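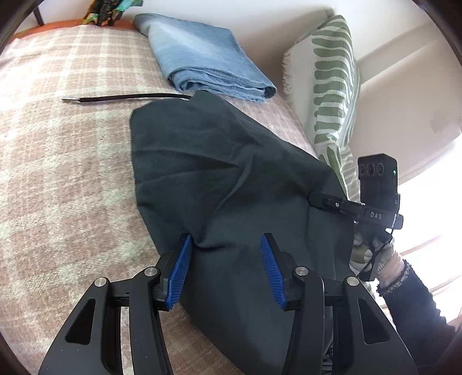
Riedl opens its Brilstead rooms for a day of cloth handling

2026-01-03

Riedl, which records manual work for training robot arms, held an open day at its Brilstead site and let visitors follow a full recording session on household textiles. Over 400 people registered and were taken through in groups of 22.

The demonstration dealt with one task, the handling of soft garments on a made bed. An operator works with hand-held grippers that have the same finger geometry as the arm the recordings are meant for. The fingers are black plates on pivoted linkages, and each ends in a blue pad with fine parallel ridges. In the pinch grasp, the pads close on a fold of fabric and raise a small ridge between them. A dark, soft cloth on a pink-and-cream plaid blanket served as the work piece for that part of the session.

Johanna Eder, who runs recording at the site, said that cloth remains the slowest category. "A box has a pose. A shirt on a blanket has a different outline each time you put it down, and the edge you want is often underneath," she said. Operators are told to approach from the side of the nearest fold and to keep the fingers low until both pads are in contact.

Each take is limited to 30 seconds. Takes in which the fabric slips are kept and labeled as such — the training software, Gremum, uses them to learn when a grasp should be released and tried again. The current textile set holds 495 takes, all recorded in furnished bedrooms under daylight. A second set under lamp light is planned.

Questions from the groups were mostly on pad wear and on thin fabrics. Eder said the ridged pads hold knits well but can pick up the blanket along with the garment if pressed too hard. Brigitta Gisler of Ulus, a laundry equipment maker that attended with two engineers, asked whether the takes could be replayed on an arm with a wider finger opening. Riedl has not tested this.

The textile sessions continue through January. Riedl said the rooms would not be open to visitors during that period.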